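gripper bake-off thread. two grippers, one sim, one crate of bottles, too much coffee. going to post as I go so forgive the mess

1/ background for anyone new: I've been putting off picking a gripper for the bottle job since April. Two on the shortlist, the Brurell parallel and the Gurby parallel. Both fit the arm, both fit the budget if I squint

2/ reason it's a sim test first: the Gurby has a long lead time and I only want to buy one. So both models go on the same arm in Magesa (the simulator), same controller, same task, same start poses. Whoever wins gets ordered

3/ task is dumb on purpose. Pick up a bottle, put it in a free cell of a divided crate, let go without knocking over the others. Other bottles already in there. Crate pose gets jittered a bit every run

4/ "why not suction" I can hear you typing. Did suction last year. Bottle tops are tiny, cup is big, never again

5/ specs I care about, in order:
finger width at the tip
how much the body sticks out sideways
closing speed
price, sort of

6/ finger width is first bc the cells in this crate are tight. If the fingers are fat they hit the divider before the bottle is down. You'd be amazed how many datasheets don't list tip width. They list the weight to the gram though, thanks

7/ Brurell: narrow tips, boxy body, slower close. Gurby: 7 mm wider across both tips, smaller body, closes really fast. So it's kind of a real tradeoff and I went in with no favorite

8/ (ok small favorite. I liked the Gurby. Fast is fun)

9/ controller is Zillo running plain impedance mode. No learning, no vision policy, just scripted waypoints plus a compliant last bit. I want to know what the hardware does before some network papers over it

10/ first lesson and it cost me a whole morning: default friction on the fingertips in Magesa is way too high. Bottles stick like they're glued. Everything passes. Looked amazing. Was garbage

11/ dropped friction down to something I measured with a real bottle and a tilt board in the kitchen. Now they slip when they should slip. Pass rate fell off a cliff, which made me feel better about the world

12/ second lesson, lock your random seeds. I compared 80 runs of one against 80 of the other and they had different crate jitter. Totally useless. Threw it all out and redid it

13/ ok properly running now. 112 crate poses, same list for both grippers. Each gripper does every pose with every free cell

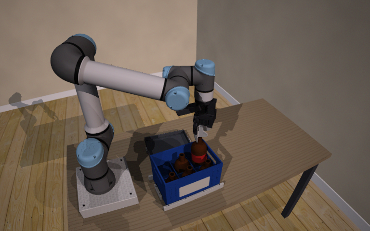
back right cell, red label bottle, held by the neck

14/ neck grip vs body grip deserves its own post. Body grip is more stable in the air, no contest. But then your fingers have to go into the cell next to the bottle and there's just no room. Neck grip it is, for both

15/ downside of neck grip: bottle swings. Stop the arm too hard and the bottom end keeps going. With the fast settings I was getting a nice little pendulum over the crate

16/ fixed most of that with a softer decel on the last stretch. Adds a bit of time per pick. Nothing you'd notice unless you're paid by the bottle

17/ early numbers lean Brurell and I'm annoyed. The back row is where it pulls ahead. Gurby is fine in the front cells and then starts brushing the bottles already standing there when it opens to let go

18/ it's the OPENING that gets you. Everyone tests the grasp. The release is when the fingers spread out and hit whatever is next door. Wish I'd looked at that first

19/ tried a partial open on the Gurby, just enough to clear the neck then straight up. Helps a lot! But partial open needs position control on the fingers and the cheaper Gurby version only does open/closed. Pricier one does it. So there goes the price gap

20/ someone in replies asked about camera. Not using one for control here, crate pose comes straight from the sim. I know. It's cheating. On the real cell there'll be a wrist cam and that's a seperate headache

21/ but do think about the wrist cam when you pick the gripper. A boxy body blocks more of the view. Rendered a test view with each gripper on and the Brurell eats a fair chunk of the lower part of the picture. Gurby much nicer there. Point to Gurby

22/ controller aside. Zillo let me save stiffness per waypoint, which is great. It also silently clamps anything above its limit and doesn't tell you. I had one axis set way up and wondered why changing it did nothing. For two hours

23/ if anyone from Zillo reads this, a warning. One line in the log. Please

24/ people asking if I trust contact physics in sim. Not for the fine stuff. I trust it for "does this thing physically fit" and "does it bump the neighbor". I don't trust it for "will wet glass slip". That waits for hardware

25/ also tried tilting the wrist a few degrees for the back cells so the fingers open along the row, away from the closest bottle. Works for both. Costs you some reach, arm gets pretty stretched out at the far corner

26/ moved the crate a little closer to the base after that. Better. Should've done it on day one but I'd copied the table layout from an old job and never questioned it

27/ full batch done, some 3,000 picks counting both grippers and all the redo's. Laptop is hot enough to fry something

28/ results, short version:
front cells: basically a tie
middle cells: Brurell by a little
back cells: Brurell by a lot, unless Gurby uses partial open, then close
cycle time: Gurby, clearly
camera view: Gurby

29/ failures were mostly one kind for each. Brurell: bottle lands on top of a divider when the crate is rotated near the limit. Gurby: clips a neighbor on release. I'll take the first kind, the arm feels it and can retry. A tipped bottle you have to go fix by hand

30/ what I'd do different: measure real friction first, share the pose list from the start, and write the release move before the grasp. And name my log files something other than test_new_new2

31/ ordering the Brurell. Tips win, sorry speed. If you have mostly open bins or a looser crate I'd honestly go Gurby and not look back, it's a really nice unit

32/ q from replies: would longer fingers on the Gurby fix it? Tried a quick version with stretched fingers. Clears the divider better but they flex more and the bottle swing gets worse again. Maybe with stiffer material. Didn't chase it

33/ q: why not a three finger? Looked at one. Centers the neck beautifully, then needs clearance in three directions on release. In this crate no thanks

34/ q: can you share the scene. Yes once I clean it up. Paths are all hardcoded to my machine and the crate model has a wall that's inside out, dont ask

35/ last one for tonight. Going to run the Brurell again with the bottle weight bumped up to a full one, these were all set to empty. Will add the numbers under this post when it's done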